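The good table and the phone

July already, and I have finally tackled the cables. My friend Waltraud Strebel has been after me about them ever since she came down from Colturdale and spent half a visit looking for a charger that fit (she found it in the bread drawer, bless her). So one evening I made a pot of tea, cleared the wooden table, and started sorting.

I do love that table. It came from a sale over in Itton, and the grain is the kind you can lose ten minutes to. A bright phone screen looks rather fine against all that brown — and so, I suppose, does a black cable, until you have a heap of them.

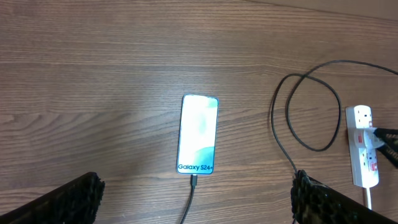 What do you do with the cables you can't identify? I put them in a shoebox with the month written on the lid, and anything still in there after 24 weeks goes to the recycling point.

My other rule is that a phone gets one charging spot and one only. Mine used to travel from the kitchen to the landing to the arm of the sofa, and I'd be hunting for it at bedtime with nearly nothing left in the battery. Now it's the table, at the end closest to the outlet, and I've hardly misplaced it since.

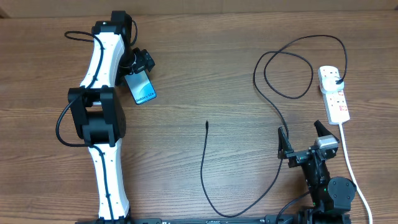 The Galaxy S24 lettering on the screen, over the wooden tabletop.

Next up is the drawer under the stairs, and Waltraud has promised to bring cake.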